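Ornberg Play Library: Frequently Asked Questions

Last updated 20 March 2022

Most of what people ask us at the desk is answered on this page. If your question isn't here, send us a message through the contact form or speak to Lungile Nkosi during opening hours.
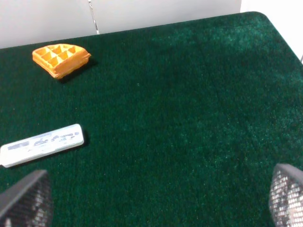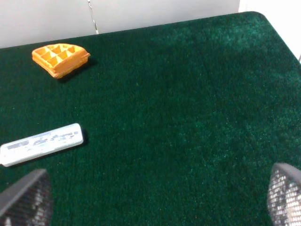
What is a play library?
It works like a book library, except that you borrow toys, games and puzzles. You join, choose what you want, take it home and bring it back by the due date. We lend to families, childminders and playgroups. The stock covers babies up to children of primary school age, and there is a shelf of board games for older children and adults. Pretend food is the section with the longest waiting list. It runs from fruit and vegetables to things like the toy waffle on the green tabletop, and most of it is lent in sets, though single pieces can be borrowed by members who already have a play kitchen at home.

Who can join?
Anyone over 18 who lives or works in Ornberg or Hamada. Bring proof of address, or a letter from your employer if you live elsewhere. Grandparents can join in their own name and don't need to share the parents' card.

How many items can I borrow?
A family card allows 7 items at a time. Playgroups and childminders can have 21. A boxed set counts as one item however many pieces are in it.

How long can I keep things?
Two weeks. You can renew twice, as long as no one else has reserved the item. Ride-on toys and anything in the large items store can't be renewed.

How do I reserve something?
Log in to the Kateck catalogue with your card number and press Reserve next to the item. You will get an email when it is ready and we hold it for seven days. If you don't use email, ask at the desk and we will ring you.

What happens if we lose a piece?
Tell us when you return the set. We don't charge for one or two small pieces. If the set can't be used without the missing part, we ask you to pay for a replacement part where one is sold, or for the set where it isn't. Please have a look under the sofa first. If a piece turns up later, bring it in and we will refund you.

And if something breaks?
Wear and tear is expected and there is no charge. Please don't glue or tape anything yourself. Tatsuya Tanabe does our repairs and would much sooner have the broken bits in a bag.

Do I need to clean toys before I return them?
A wipe with a damp cloth is enough for plastic and painted items. Puzzles and board games should be kept dry. Fabric toys are washed by us after every loan, so leave those as they are. If there has been sickness in the house, tell the desk and we will put the items aside.

Are the toys safe for under-threes?
Each item has a coloured label. Yellow means it is suitable from birth, blue means from three years, and red means it contains small parts or long cords. Labels are a guide and children should still be watched while they play.

Can my child play with things before we borrow them?
Yes. There is a play area by the window and you are welcome to stay as long as you like. Children must be with an adult. Only bottled water in that area, please.

Do you take donations?
We take clean, complete toys with a visible safety mark. We can't take soft toys, car seats, cots or anything electrical that plugs into the mains. Large donations should be arranged beforehand with Stuart Fothergill. We stop taking donations in October to get the winter stock sorted.

Is there a fine for late returns?
No, but your card is blocked until the item comes back.

How do I cancel my membership?
Return everything you have on loan and hand in your card. The joining fee is not refundable.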